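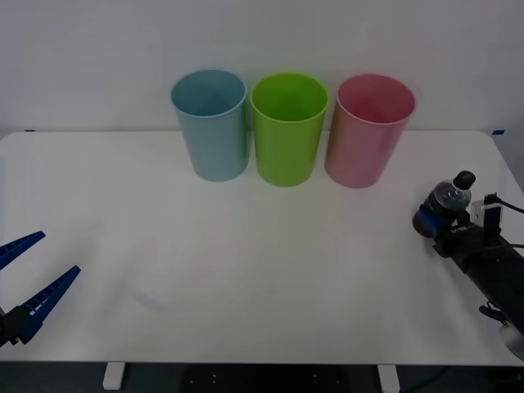 Pre-opening safety checklist, Villier Community Hall, kitchen and meeting room. Done 2024-11-29 with the supplier's own form from Zorkberg, which seems to have been written for a much bigger building. The form wants every item marked pass or fail, and I have added comments where neither word fits. Under "drinkware" it asks if cups are plastic and stored upright or inverted. Plastic, yes, and the blue and lime-green ones on the white table were standing open end up. The form prefers inverted. I'd like to see the evidence.

1. Exits clear
Pass. Both doors open fully. The back one sticks at the bottom and has been "on the list" since February.

2. Exit signs lit
Fail. Hallway sign is dead. I was told the bulb is new. Then it is a new dead bulb.

3. Fire extinguishers
Pass, barely. 2 on site, both tagged. The tag on the kitchen one is so faded I had to take it to the window.

4. Hot water at kitchen tap
No mark. The form gives no target temperature, so I don't know what I'd be passing.

5. Power boards and leads
Fail. A heater and an urn share one board behind the servery. Separate them before anyone books the room. 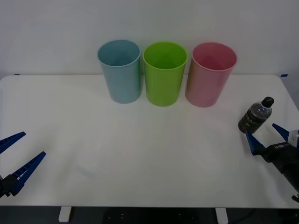 6. Tables and chairs
Pass. Folding legs lock. Item 7 on the old Vinier form asked for a load test of 400 kg per table, and I'm glad to see the back of that one.

7. First aid kit
Fail. Bandages fine, saline out of date, no gloves. The lid says "complete".

8. Floor surfaces
Pass in the meeting room. Kitchen lino is lifting near the fridge — tape is not a repair, whatever the last report said.

Overall: the Grīnberga method of scoring would give this hall a "satisfactory" with three fails on the sheet. I don't accept that. Fix items 2, 5 and 7, then have someone look again with the lights off and the urn on.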